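Handout 6: Notes on the Clundau open day
Introduction to Automation, spring term

Right, I promised I'd write something up for those of you who had a clash with the maths resit and couldn't come along in May. These are my own notes, tidied a bit (not much), so treat them as a companion to the slides. If you did come, skip to the questions at the end and the bit about the reading.

We got to Clundau just after half past nine and were sent straight through to the Kragh hall, where the demonstrations were. I've been to a fair few of these days and usually it's one big arm waving at you behind a fence while someone plays music. This one was much better! Two proper stations, people who let you ask things, and a decent amount of time at each.

Station one was the Zosirico sorting cell. Parcels come down a belt, the arm picks them off and puts them into one of four cages. They told us it had handled 582 parcels in the morning run before we arrived, with eight sent to the reject bin. I asked what happens to the rejects and the answer was that a person looks at them, which I liked. Remember what we said in week three about the last few per cent costing more than all the rest? You could see it right there. The cell is quick and rather dull to watch when it's going well, and everyone perked up when a floppy bag came down the belt and the suction cup couldn't get a seal on it.

Please do note the cycle time for your coursework. The belt was set for 500 parcels an hour, so that's 7.2 seconds each. Several of you wrote down the belt speed in metres per second, and you can't get from one to the other without knowing the spacing.

Station two was Bavix, and this is where I spent far too long (sorry to the group waiting behind me). Bavix is a practice program for gripper control. You work in a simulated world first, with a plain two-finger gripper, and only move to the real arm once your score is good enough. The team had set up 147 short tasks, of which we had time for three. My own best score was 74, and I was beaten by at least half of you, so well done.

What I want you to take from it is how much of gripping is getting ready to grip. Before anything closes on anything, you have to choose an opening, choose an approach angle and decide how high the tips should be. Most of our failed tries went wrong at that stage. We drove in with the fingers too close together, clipped the object and knocked it over.

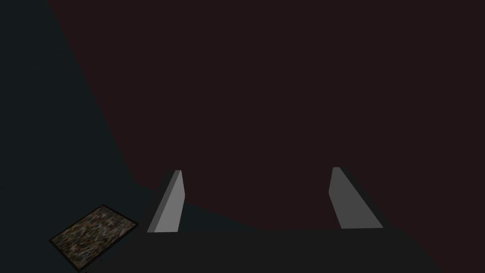 Fig. 1. Simulated two-finger gripper, fingers apart and nothing held. Speckled tile at lower left.

Look at the shape of the fingers in Fig. 1, broad at the base and narrow at the tip. Have a think about what a narrow tip gains you in a cluttered bin and what it might cost you with a heavy part.

For the seminar, half a page on each please:

1. Why might a grip that works in simulation slip on the real arm? Start with friction, then go further.
2. Would you use suction or fingers for the floppy bag? Say what you'd change about the cell.
3. Work out the reject rate for the Zosirico morning run and tell me whether you'd be happy with it.

Reading is chapter five, up to the section on force closure. The coach receipts still need to go to the office, so if you've got one, bring it along.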